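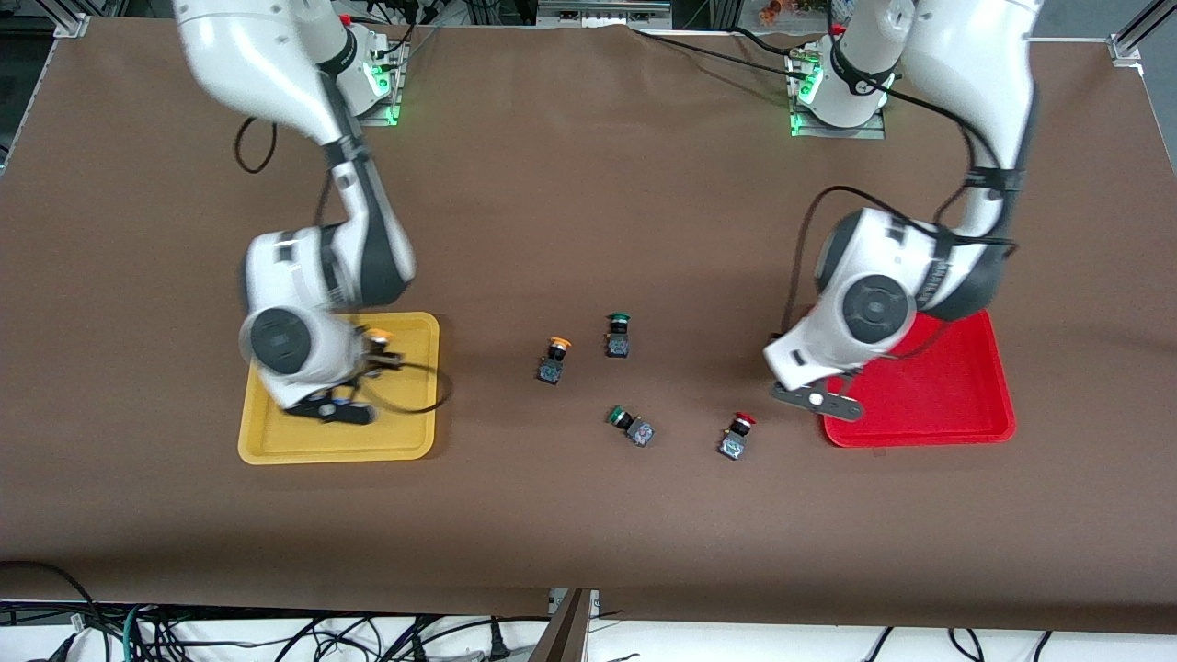

The sorting table at Starnley, with the yellow tray at left and the red tray at right.

Bundalgate Small Items Project
Progress report 2, submitted to the Drillau Fund
Prepared by Sandrine Jacquet, Starnley
23 October 2018

Where we are

When we wrote to you in March we said the small items from the Hervieu house would be sorted by the end of the summer. We would like to withdraw that sentence. The boxes were described to us as "a few odds and ends from the drawers," and the family did not mention how many drawers, or that Mr. Hervieu had also filled the cookie tins, a piano stool and the inside of a grandfather clock.

The sort is now well along. All the boxes have been opened, all the contents have been through a first pass, and 322 items are still waiting for a decision. The rest are bagged, labeled and shelved in the back room, where you are welcome to come and look at them. We would suggest bringing a sweater.

The table

Most of the work since the last report has happened on one table. We spent more time than we planned on getting it right, and I want to explain that, because it accounts for a line in the budget you may have questioned.

The old arrangement was three desks pushed together. Desks that are pushed together have gaps between them, and small items have a gift for finding gaps. In the first weeks we lost a thimble, a key and the cap of a glue bottle, and got back two of them plus a dime that was not ours. Now there is a single large table with a smooth brown surface. It has no seam for anything to fall into, it wipes down easily, and it is plain enough that a pearl button or a brass screw shows up against it. Brown screws remain a problem. We have written to no one about this.

The trays

The other change is the trays. Our first proposal had a system of nine categories, each with its own box and its own printed card. It was a lovely system and it lasted one morning. Everyone who sat down to use it spent their time deciding whether a doll's teapot was Kitchen or Toys, and at lunch there were eleven things in the boxes and a disagreement.

We now use two trays. Yellow means we know what it is and it goes on to be bagged. Red means somebody needs to look again. The nine categories still exist, but they are applied at the bagging stage, by one person, with the door closed.

The yellow tray has a raised rim and rounded corners, and both of those have turned out to matter. The rim keeps the beads in. The corners can be emptied with a fingertip, where the square wooden trays we tried before held on to pins and gave them up only to the unwary. The trays stay flat on the table while items go in and are carried off to the bench once full. We ask that they not be carried and talked over at the same time, following an incident with the beads.

Red was meant to be the smaller pile. For a while it was a good deal larger, mainly because it is restful to put a thing in the red tray. We have since made a rule that a red item must go in with a slip saying what the question is. The slip can be short. "What" has been accepted. Even so, the rule cut the red pile by more than half in its first month.

What has been found

The collection is what you would expect from a man who ran a repair counter for most of his life and threw away nothing that had come off something else. There are stoppers, lids, knobs, hinges, watch keys, drawer pulls, game pieces, tubes of dried paint and a great many tops belonging to bottoms we do not have. Tops and bottoms are now kept on neighboring shelves in case they are introduced.

The best group so far is a set of 17 hand-cut stencils for shop signs, found flat under the lining of a sewing box. Several carry names of Starnley stores that older residents remember. We would like these to be the center of the spring display and have begun making mounts for them.

The worst group is the rubber bands. They had joined together over time and we have recorded them as one item.

Money

Of the 3000 dollars granted for this phase, most has gone where the proposal said it would, on bags, labels, shelving and paid sorting hours. The table was not in the proposal. We covered it by buying plainer shelving and by dropping the printed category cards, for which there was no longer any demand. The two lines come close to balancing and the receipts are attached. We also bought a better lamp for the bench, and we should have asked first. We are asking now.

There is a small amount left in the label line. We would like permission to move it to sorting hours, as the remaining items are the slow ones. An item that three people have already failed to identify does not get quicker with the fourth.

What has not gone well

The photographs of individual items are behind. We had planned to photograph each thing as it left the yellow tray, which meant the sort stopped every time the background paper slid off its stand. Photography is now done in batches, and the batches are waiting. I expect to be caught up by the end of the winter, and am aware of how the last date I gave you turned out.

Labeling has also had to be redone for the first four boxes. The pen we were using was sold as permanent. It wasn't.

Next steps

Until the new year the plan is to work through the red pile in order of slip, oldest first. Two retired hardware dealers have offered to come in and look at the metal items, and we are glad of it, though they have asked to be scheduled on different afternoons.

After that we will finish the photographs and send the draft list to the Hervieu family, who have the right to ask for anything back. So far they have asked for the piano stool. It is being returned empty.

We would like to hear from you on three things: the lamp, the move from labels to sorting hours, and whether someone from Drillau would care to open the spring display. The third is not urgent. For the lamp, a yes by return would be kind, as it is already plugged in.

Sandrine Jacquet
Bundalgate Small Items Project, Starnley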